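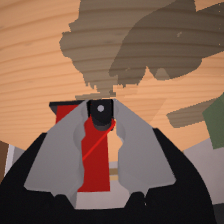
Benura Parts to test arm in simulation before it buys

ILLDALE - The packing company Benura Parts will spend the spring working with a simulated robot arm before it decides on the purchase of real ones, its planning manager Sobia Marwat told the staff in March.

The company packs small spare parts for garden and kitchen machines. It has 23 packing stations in its hall on the Sistitz road, and at all of them the parts are picked up and placed by hand. The plan is to equip two stations first. A decision about the others will be taken only after these two have worked through one full season.

Last year the company asked for offers from three suppliers. The prices were difficult to compare, Ms. Marwat said, as one offer included the gripper and the wrist camera, one included only the arm, and the third was a monthly rent with service. The company had also no numbers of its own to put against the promises in the offers.

"We knew what an arm costs, but we did not know what we need from it," she said. "How wide must the gripper open? Does the camera at the wrist see enough when the fingers are already around the part? These questions were not in our budget table, and they decide the price."

For this reason the first money goes to software and to the working time of two employees. They will build simple tasks in simulation, with plain blocks on a wooden table, and let the arm do each task 1000 times with small changes in the position of the block and in the light. The view from the wrist is recorded every time. Shadows are an important part of the test, Ms. Marwat explained, because the lamps in the hall hang low and the arm will often work in its own shade.

The engineering office Rajput, which advises the company, has prepared a list of nine points that every supplier must answer before a new offer is accepted. The list asks, among other things, for the price of spare fingers, the delivery time for a replaced camera, the training hours which are included, and the yearly cost of the software license after the first year. The last point was missing in all the earlier offers.

Floor space is still an open question. Each arm needs a fence or a slower working speed, and the aisle behind the stations is narrow. The company is measuring now whether the tables can be moved toward the windows - this would also require new power outlets, and they are not yet in the budget.

No jobs will be cut because of the two arms, according to the company. The employees at the two stations will be trained to operate them, and they can go back to another station if they prefer it.

New offers are expected before the summer break. Employees who wish to see the simulation can come to the planning office on the upper floor after 2 p.m. and should tell Ms. Marwat in advance, for the room has space for only a few visitors.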